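Rondero Kitchen Rental: Frequently Asked Questions

Last updated July 11, 2023

Please read this page before you write to us. Most of the questions we receive by email are answered here, and you will get your answer faster.

How do I reserve the kitchen?

Use the form on the booking page. Choose the day, the starting time and the number of hours. The shortest booking is 2 hours. You will receive a confirmation by email, and only with this confirmation is the booking valid. If you have received nothing by the next morning, please look in your spam folder first and then write to us.

How far in advance can I book?

The calendar is open for the next three months. December is always full very early, so for this month we open the calendar sooner and we announce it on the home page.

Is there a deposit?

Yes. The deposit is paid together with the rent and it is returned to the same card after the kitchen was checked. We do not accept cash. If something is broken, please tell us the same day. For a single glass or plate we do not keep any money.

Can I cancel?

Until 11 days before your booking you can cancel and receive the full amount back. After that, we return the deposit but not the rent. You may also move the booking one time to another day, if the day is free. A second change is treated as a cancellation.

Where are you, and how do I find the entrance?

We are in the Harix building in Tromness, on the side of the river. The main door belongs to the offices and we cannot open it for you. Go around the building to the yard, where you will find a green door with our name. The bus number 488 stops in front of the bakery across the street.

Is there parking?

You can stop in the yard to unload, but please do not leave the car there. The Gavalas garage is at the end of the same street. Keep in mind that its gate closes at night, so if your booking ends late, it is better to park on the street.

May I come earlier to bring my things?

Only if the kitchen is free before you. Ask us the day before. Food which arrives by delivery must be received by you or by somebody from your group, as we cannot sign for it.

What do I have to bring?

Bring your ingredients, aprons and containers for the food you wish to take home. Dish soap, sponges and garbage bags are included. Towels are also included, but many guests prefer their own.

Do you have spices and oil?

There is salt, pepper and sunflower oil for everybody. Other things on the open shelf were left by former guests. You may use them, but check the date on the package.

Can I sell the food that I make?

This depends on your own permit. Our kitchen is registered, and we can send you a copy of the registration for your papers. We cannot give advice about taxes or labels.

I have an allergy. Is the kitchen safe for me?

We clean every surface between bookings, but flour and nuts are used here very often. We cannot promise that the kitchen is free of any ingredient. If your allergy is serious, please do not rely on our cleaning only.

Are children allowed?

Yes, with an adult who stays in the room. We have two step stools. Please tell us in the booking form if you need them, so we put them out for you.

Can I put hot pots on the counter?

No, please use a trivet. Wood gets marks from heat, and to sand them out takes us a whole day. Cutting directly on the counter is also not permitted. The cutting boards are under the sink.

How clean must I leave it?

Wash and dry what you used, wipe the counter and take the garbage to the bins in the yard. You do not need to wash the floor. The last 20 minutes of your booking are usually enough for this.

Can the recipe booklet be mailed to me?

Yes, inside the country only. We printed 1000 copies and when they are gone, there will be only the digital version.

Can I see the kitchen before I book?

You can visit when there is no booking. Write to us and we will suggest an hour. Two photos are also on this page. 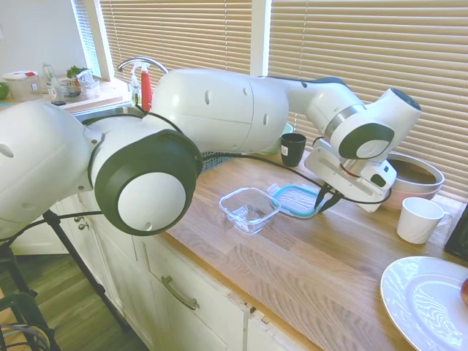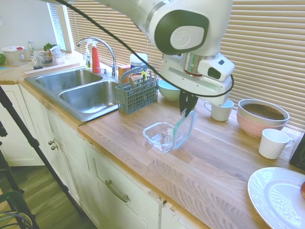 Two views of the wooden counter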